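The Gripper in Your Hand

Most people who want to teach a robot arm a new task start by steering the arm. They stand beside it and push it through the motion, or they sit at a controller and drive it from across the room. Both methods work. Both are slow, and both keep an expensive arm tied up for as long as the teaching goes on.

Tratel sells another way to do it. The company's Milura kit is a pair of hand-held grippers, a cable set and a software license. The operator picks up one gripper in each hand and does the job in person, at a table, while the kit records how the jaws move. The recordings are then used to train an arm fitted with a matching pair of jaws. No arm has to be in the building while the recording is done.

Tratel lent us a kit for 4 weeks. We used it on pick-and-place jobs, mostly with small objects and a tray, and passed the results to a colleague who runs a two-armed cell for a packaging firm.

Setup took one morning. The grippers arrive assembled, but the mounting brackets have to be bolted on, and the printed instructions skip a step between fitting the bracket and running the calibration. We lost an hour there before calling the help line. Ragnvald Strand, who heads product support at Tratel, told us the missing page will be in the next printing.

"People call us on the first day and then we don't hear from them," Strand said. "The bracket is what they call about."

Once the software finds both grippers, a session is simple. You press a key to start, do the task, and press it again to stop. Each try is saved as its own file, and a bad one can be thrown out on the spot. Our operator got through 238 tries at moving a ball and a tray on the busiest day and kept most of them.
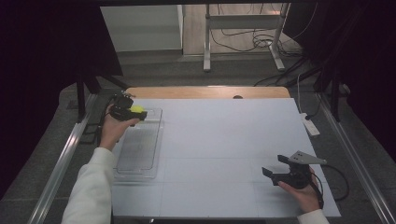 A small ball held in the left-hand gripper over the far end of a clear plastic tray. The right-hand gripper is open.

The grippers themselves are comfortable for short stretches. The handle suits a medium hand, and the jaws follow the fingers closely enough that you stop thinking about them after a few minutes. Soft and round objects gave us little trouble. Flat ones did. Picking a sheet of card off the table meant sliding it to the edge first, and the recordings show a lot of fumbling that we would not want an arm to learn.

The cables are the weak point. Each gripper has its own, and when the job calls for crossing hands the two get in each other's way. We ended up taping one line down along the side of the table. Boström, which makes a competing set, offers a battery version, though it is heavier in the hand and has to be charged at lunch. Dridach sells a wireless single gripper, which is no help for two-handed work.

Reviewing the files is better than we expected. The software lines the tries up side by side and marks the ones where the jaws closed on nothing. It does not mark the ones where the operator simply took a bad route, so somebody still has to watch them. Plan on an afternoon for every 100 files if you care about the result.

Our colleague's cell learned the ball-and-tray task from the recordings and ran it well enough to show visitors by the second Friday. The card task never got that far.

Tratel rents the kit for $429 a month, with training billed separately. A shop with one task to teach may do just as well steering the arm by hand. For a shop that changes jobs often — and has only one arm to spare — a month's rental is a fair way to find out. Order the longer cables.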